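Open Day at the Plumholm Robot Workshop

Our Sunday outing, and what I learned about robots in kitchens
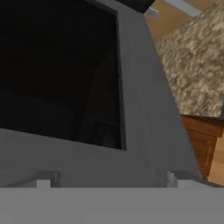
The gripper's-eye view in the practice kitchen, right up against the big gray box.

I'd been trying to get to one of the Plumholm open days ever since I missed the one in February, so when they put up the notice for Sunday, May 27, 2018 I signed up the same evening. You get a visitor sticker, a cup of pretty decent coffee and the run of the building for the afternoon. There were a lot of kids, which I liked!

The part I'd come for was upstairs, where the team from Manninen was showing how they teach a robot arm to work in a kitchen. I was expecting a real kitchen with real dishes (and maybe a broken plate or two), but most of the teaching is done on a computer. They've built a make-believe kitchen with granite counters and brown wood cabinets, and the arm practices in there. On the big screen you look out from just behind the gripper, so everything is huge and tilted and very close. It took me a while to get my bearings. There's a great dark opening in front of you, and a countertop off to one side at an angle that made my neck want to bend along with it.

They told us one practice task had been run 749 times before they were happy enough to move on to the next one. I asked if the robot gets bored and got a very patient smile.

Then they let us have a go. You sit down with a little hand control – two sticks and a button – and try to steer the gripper yourself. I had 8 minutes and spent almost all of them bumping into things. The boy after me picked it up right away, of course. What surprised me most was how hard it is to judge distance when you're that close to something. I kept thinking I had room to spare and I didn't.

Downstairs, Funari had a real arm sorting bottle caps by color, and it drew the bigger crowd. I can see why, it was fast and it made a nice clicking noise. I still went back up for a second look at the kitchen, and got talking with a couple who had driven over from Grastinitz for the day and wanted to know if any of this would ever load their dishwasher. The answer from the team was "not this year."

Entry was free, and the tour groups were capped at 20, so sign up early if you want a spot. The next open day will be in the fall, and I'll put the date in this newsletter as soon as I have it. Parking is behind the building, and the side door is the one with the ramp.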